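Fade Rates in Rented Rooms

Sunlight damage to dyed cotton depends on total exposure, measured in lux hours, and on the share of ultraviolet in the light. Rosalinda Quiambao, a textile conservator in Orden, has tracked both in ordinary apartments since April. Her test strips are blue wool cards taped beside curtains and chair backs.

In a south-facing room in Storngate, the card at the window reached grade 4 fading after 89 days. The card on the inner wall showed no change. Standard glass blocks most short-wave ultraviolet but passes much of the longer band, so film helps only in part. A lined curtain kept closed at midday did more.

Yu-ting Au, who dyes yarn for the Urero mill, tests indigo and madder at 550 lux. Madder on an alum mordant held its color well. Turmeric failed in two days and is no longer sold for upholstery. 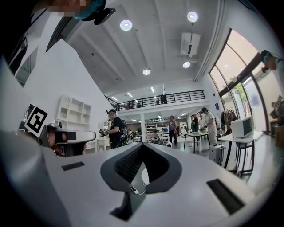

A hand at work with hand-held equipment.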